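Fekby hand gripper kit, worth it for laundry tasks?
Hapeta board > Grippers and end tools

wristflange
Looking at the Fekby kit for collecting cloth folding demos. It's 105 for the plain version, 29 more with the spare finger pads. Has anyone used one on small stuff like socks and washcloths? The store page only shows it picking up blocks.

ohmslaw_kid
Had one since March. Fine on towels. On thin fabric the pads slide off unless you come in at a fold. I'd skip the spare pads, mine still look new.

Derkulero
Disagree on the pads. Mine wore smooth at the tips and I started missing every other grab. Get the spares. The linkage is good for the price though, no slop in it.

ohmslaw_kid
What were you grabbing? I've only done cotton.

Derkulero
Denim and canvas, mostly. Order 3485 shipped with 2 left arms, by the way, so check the bag before you start building. They sent the right one free but it took a while.

wristflange
Thanks. How are the pivots? I don't want to be rebuilding it every month.

ohmslaw_kid
No trouble with mine. A drop of dry lube and leave it alone. Oil picks up fuzz.
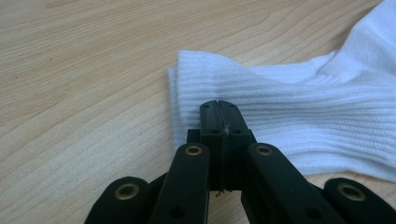

stikport_bench
Ribbed cuffs are the hard part with socks. I go for the folded edge with the tips right up against it, and the flat part of the cuff is hopeless for me. You can see the brass grommets on the arms and outer links, and the bits of lint or dust on the black plastic. Clean the seam between the pads too, thread gets in there. I bought the plain kit and would buy it again, but I wouldn't call it a sock gripper. For washcloths I have no complaints.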